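Textile room notebook, March
Drying test for the wool blend, second round

Started 8:40. Room was cold in the morning, I turned the heater to low and waited until the needle on the wall gauge stopped moving. Same fabric as in the first round, the gray knit from Tremblay, cut from the middle of the roll and not from the end. The end of the roll was stretched and I do not trust it any more.

Purpose, for those who did not read the earlier pages: we want to know how much a sweater grows in length when it dries hanging, compared with drying flat on a towel. Gredon asks for this before they print the care label. Réjean thinks the label should simply say "dry flat" and we stop there. I think he is probably right, but the customer wants a number.

Dry weight of the test piece: 374 g. After washing with the Clestine wool soap and the short spin it was 900 g, which is too much. In the first round it was much lower. I checked the spin setting and it was on "delicate", so this is my mistake. I did a second spin and wrote the new weight in the table on the computer. Please do not use the 900 for anything.
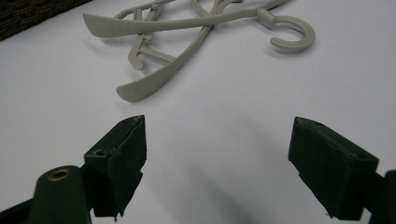 Hangers, light gray plastic, wide shoulder ends.

About the shoulders. With a narrow hanger the knit makes a small bump at each side, and after drying the bump stays, even with steam. Darcy Chan measured this last winter for the cotton pieces and her notes are in the green folder. For wool I expect it is worse, but I have only my eyes for this and no good method. If somebody knows how to measure a bump on a soft fabric, please write it here in the margin.

Marks were sewn with red thread, one at the collar and one at the hem. I do not use the pen anymore, the ink goes for a walk in the wet wool.

10:15. Length between the marks, flat and wet, was measured with the steel tape. I measured two times and took the second, since the first time I was pulling a little. It is very easy to pull – the wet knit follows the tape like a dog.
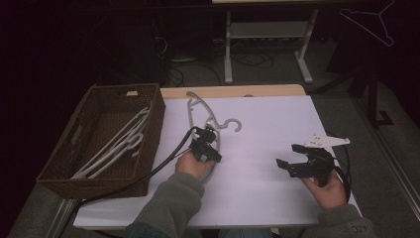
The flat piece stays on its towel and should be turned over after lunch. Réjean, if you are here before me, turn it with both arms under it, and do not lift it by the sleeves. The towel also must be changed at this time.

14:30. Hanging piece is longer already, and most of the change is in the lower part, under the arms. The ribs at the hem are open. Flat piece almost no change, but the collar is still heavy with water.
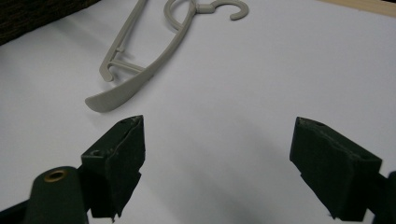

Wullska called about the other yarn. They can send 199 m for a trial, no charge, but only in dark blue. I said yes. Red thread on dark blue will be hard to see, so I need to buy white.

16:50. Both pieces are still damp, I leave them overnight with the heater off. Final length tomorrow before the washing machine is used by others.

To do: ask Darcy for the green folder, fix the spin setting with tape, order towels.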